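What the Seed Library Taught Me About Beans (and Phone Lines)

I spent most of last week in Wedesham, sleeping in Eluned Yorath's spare room and getting up way too early, and I have come home so full of ideas that my husband has asked me to please write them down somewhere other than the kitchen wall. So, here we go!

Some background for anyone new. Wedesham is a valley of small farms, nearly all of them family places, most on rented ground. Three years ago a handful of growers there set up a seed library. You borrow seed in spring, you grow it out, and in November you bring back a bit more than you took. Seed libraries are old news, I know. The part that got me on a bus was the phone line that grew up next to it.

It's called Amorik, and it is so simple. A farmer calls in and leaves a voice message, any length, any language. It might be a question (why are my pods going brown at the tip?) or it might be a report (I planted the speckled one on the wet side and it did fine). Other farmers call and listen, and if they have something to say they leave a reply. That's the whole thing. There's no app and no account. It works on the oldest, most battered phone you own, and you can listen while you're milking.

Hiba Tannous looks after it day to day. When I visited, the line had 2258 messages on it, and she has listened to every single one, some of them many times. She sorts them by crop and by what kind of ground the caller farms, and she has a wonderful rule that she never tidies up a message. If somebody rambles for four minutes about their brother-in-law's fence before getting to the beans, the fence stays in. I asked her whether people complained. She said the fence messages get more replies than any others, and that a good half of what she knows about drainage came out of somebody's fence story.

I love this so much. I've sat through a lot of farm training in my life, and I've given some too (sorry, everyone), and the usual pattern is that a person with slides tells a room of people with experience what to do. The room is polite. Then they all go out to the parking lot and have the real conversation leaning on their trucks. Amorik is the parking lot!
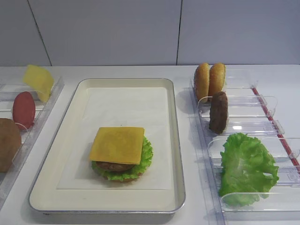

Anyway, the beans. The library lends 30 varieties right now, and the one everybody wants to talk about is a climbing bean they call Prosser. It's a flat pale seed with a long season, and it came from one family's garden up at Menby. Rhun Jarman took me up to see it growing, and we walked the rows for two hours while he told me everything that had gone wrong with it. He was so cheerful about it. The first year he put it in too early and lost the lot. The second year he had it on strings that were too thin, and a windy night in August laid the whole row down flat. He left a message about it the next morning, pretty cross by his own account, and by that evening he had replies from people all over the valley telling him what they used for supports. One of them, Magdalini Psarras, farms the next hillside over. They'd never spoken before. Now they swap labor at picking time, and they've got a joint plot going where Prosser climbs up field corn with squash underneath.

I got to see that plot and I couldn't stop taking notes. The corn goes in first and gets to knee height before the beans are planted, two seeds to a stalk, on the side away from the wind. The squash goes in last, at the row ends only, because Magdalini tried it all through the middle and couldn't get in to pick. She leaves one row in six for seed and doesn't touch it until the pods rattle.

There are things that aren't working yet, and I want to be fair about those. Returns are the big one. Of 185 packets lent out this spring, Hiba expects plenty won't come back, and after a bad season that's nobody's fault. You can't return seed from a crop you lost. They used to send reminder calls, and people who had nothing to return got embarrassed and quit using the phone line as well, which was a far bigger loss than the seed. So the reminders are gone. Now if your crop fails you're asked to leave a message saying what happened, and that counts as your return. A story for a packet! I think that's about the smartest thing I heard all week.

The other trouble is crossing. The beans mostly stay true, but the squash does not, and they've had some very odd squash. Nuwan Haque, who keeps the library's grow-out records, is trying to get neighbors to agree on one squash per lane so the seed stays clean. He showed me a hand-drawn map with lots of erasing on it. Two lanes have signed on. A third is still arguing over which squash, and I was warned not to bring it up at supper.

I came home with an envelope of Prosser and a promise to report back. It's too late to plant here now, so it'll sit in a jar in the pantry until spring. I've already told Hiba to expect a long, rambling message from me, probably with a fence in it.

If you've been part of anything like this, a phone line or a radio hour or even a notebook hanging in the feed store, please leave me a comment. I'd especially like to hear from anyone who has kept one going for more than five years, and how you handled it when the person doing all the listening needed a break. Hiba would like to know too.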